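Wirneo Round Table, Black Stone Top

Home > Tables > Round Tables > Wirneo

Sold and delivered by Drevbridge

We have been fond of round tables for as long as we've been selling furniture, and the Wirneo is the one most of us ended up taking home. It suits the kind of household where breakfast, bills, homework and a half-done jigsaw all have to share one surface (ours, in other words), and it still looks dressed up enough when company comes over. Without corners, you can squeeze in one more chair than you planned for, and small children can run past it at full speed without anybody wincing.

The top is natural black marble with white veining, cut and polished in the Ledesma workshop. Every slab is different. Some have one bold streak and very little else, others are crackled all over like pond ice, and if you have a strong feeling about it either way, please write it in the order notes and we'll do our best to match you with a top you'll love.

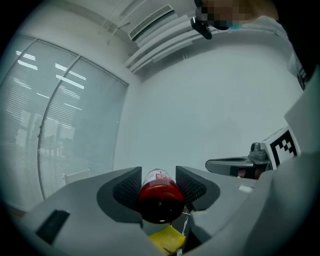

Can I put a hot dish straight on the marble?
We recommend a trivet or a folded towel under anything from the oven or stove, as sudden heat can dull the polish and sometimes leave a mark that won't buff out.

Details

Top: polished black marble, eased edge
Base: Hullard pedestal, powder-coated steel, matte black
Top weight: 77 pounds
Seats: four comfortably, 5 if you're all friends
Polish: finished to 2,000 grit
Assembly: bolts and wrench included, two people needed
Warranty: 5 years on the base, one year on the top

About that weight. The top comes in its own crate, separate from the pedestal, and we do ask that you have a second pair of hands ready when it's time to lift. Carry it on its edge, the way you'd carry a pane of glass, and never flat. Put the pedestal exactly where you want it first! We have all tried scooting a finished table across the room and it is no fun for anyone, least of all the floor.

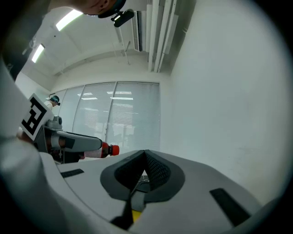
Black mesh with a diamond-like texture, close up.

Looking after it

Marble is softer than people expect, and it doesn't care for lemon juice, vinegar, wine or tomato sauce. Wipe spills as soon as you see them with a soft cloth and plain warm water, then dry the surface so the shine stays even. A drop of mild dish soap is fine for greasy fingerprints. Please skip scouring powders and anything sold for bathroom limescale.

We seal every top before it ships. If water stops beading and starts to leave dark patches, it's ready for another coat, and an afternoon in March with the windows open is a lovely time to do it. Light scratches can often be eased out with a damp 1,000-grit pad followed by a 2,000, working in small circles, though do try it near the edge first.

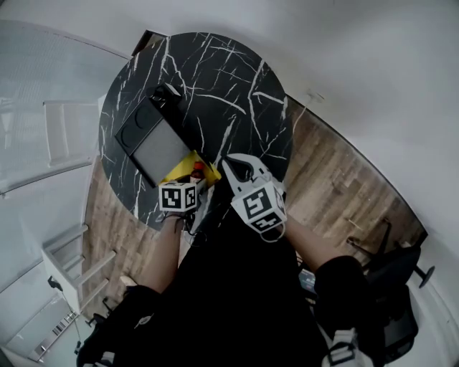 Round black table with branching white veins, from above.

Delivery and returns

Drevbridge delivers to the room of your choice and takes the crates away. Unused tables can come back within a month. Questions about veining, stairs or narrow hallways go to Eldana Moges at the order desk, who is happy to send photos of the tops currently in stock.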